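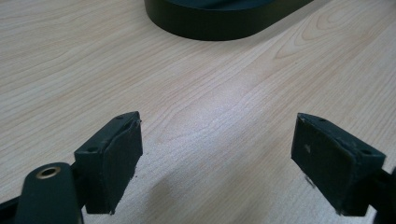

Jornada de puertas abiertas en la comisaría de Carkby: mucha pantalla y pocas respuestas

La cita era un miércoles a las diez y a las diez y veinte seguíamos en la acera. La comisaría de Carkby abría sus puertas al público por primera vez desde la reforma y el cartel prometía «transparencia total». De momento, la puerta era de las que solo se abren desde dentro.

Nos recibió Poul Bergmann, jefe de la unidad de atención ciudadana, con traje y sin uniforme. Dio la bienvenida, pidió que apagáramos los teléfonos y anunció que no se responderían preguntas sobre casos concretos. Alguien detrás de mí murmuró que entonces para qué habíamos ido. Yo tenía una pregunta sobre un caso concreto, el mismo que media ciudad: qué pasó con la denuncia por la pelea del bar Anska, en enero, que según el dueño se presentó dos veces y según la comisaría no llegó a existir.

Empezamos por la sala de denuncias. Ha quedado bonita, eso hay que reconocerlo. Paredes claras, sillas que no cojean, una máquina de turnos y un mostrador bajo para quien llega en silla de ruedas. Bergmann explicó que el tiempo medio de espera ha bajado a 18 minutos. Pregunté desde cuándo se cuenta, si desde que uno coge el número o desde que lo llaman a la primera ventanilla, donde te preguntan a qué vienes y te mandan a sentarte otra vez. Me dijo que era «una buena pregunta» y pasamos a la sala siguiente.

La sala siguiente era el centro de control. Seis personas delante de pantallas y nosotros detrás de un cristal. La agente Snædís Vigfúsdóttir nos enseñó el programa nuevo de gestión de avisos, comprado a la empresa Bisgaard, que clasifica las llamadas por colores. El rojo es para lo urgente, el amarillo para lo que puede esperar y el gris para lo que se archiva. Hizo una demostración con una llamada simulada: un ruido en un portal, una vecina preocupada. El programa la puso en gris. Vigfúsdóttir la cambió a mano a amarillo, sin comentar nada, y siguió con la explicación. Fue el momento más instructivo de la mañana.

¿Quién revisa lo gris? La respuesta oficial es que un supervisor mira una muestra cada semana. ¿De qué tamaño? No tenían el dato a mano. Quedaron en enviármelo. Sigo esperando el correo.

Los calabozos se ven en 2 minutos y se entiende que no quieran más. Estaban vacíos y recién fregados, olían a limón. Hay un timbre en cada celda y cámaras en el pasillo. Mogens Vigfúsdóttir, que lleva la custodia en el turno de mañana, aclaró antes de que nadie preguntara que no es pariente de la agente del centro de control, porque por lo visto se lo preguntan siempre. Fue el más franco de todos. Contó que las grabaciones del pasillo se guardan un tiempo limitado y luego se sobrescriben, y que si un abogado las pide tarde ya no hay nada que hacer. Bergmann intervino para decir que el plazo es el legal. Puede que lo sea. También puede ser legal y corto.

Después, café. Las magdalenas las ponía Cinness, la empresa que lleva la seguridad privada en los bares del puerto y cuyo logotipo ocupaba media pared del comedor. Pregunté si era normal que una empresa cuyos porteros aparecen con cierta frecuencia en las denuncias del fin de semana pagase el desayuno de una visita policial. Þórey Blöndal, la portavoz, contestó que se trataba de una colaboración puntual y que el importe no llegaba a 300 euros. No había preguntado por el importe.

Blöndal nos repartió una carpeta con el resumen del año. Según esa hoja, la comisaría atendió 500 avisos menos que el ejercicio anterior y el dato aparece en verde, con una flecha hacia abajo y la palabra «mejora». Que haya menos avisos puede querer decir que hay menos problemas. También que la gente se cansa de llamar. La carpeta no distingue – y la portavoz, cuando se lo planteé, tampoco.

El turno de preguntas duró poco. Una señora quiso saber por qué ya no hay patrulla a pie junto al mercado y le dijeron que se estaba estudiando. Un estudiante preguntó por las oposiciones y recibió la respuesta más larga del día. Luego se levantó Ívar Grímsdóttir, presidente de la asociación de vecinos del puerto, y mencionó lo del Anska sin rodeos. Bergmann recordó la norma sobre casos concretos. Grímsdóttir replicó que, si no consta denuncia, no hay caso, y que por tanto la norma no se aplicaba. Hubo risas. Bergmann no se rio, pero dijo que si el dueño volvía con la copia sellada la mirarían personalmente.

A la salida hablé con Grímsdóttir en la escalera. Me dijo que la copia sellada existe, que él la ha tenido en la mano y que el dueño irá con ella esta semana. Yo no la he visto, así que lo dejo como me lo contó.

La próxima visita está prevista para el otoño y hay que apuntarse en el mostrador de la entrada. El formulario pide nombre, teléfono, profesión y motivo del interés. El último campo es obligatorio.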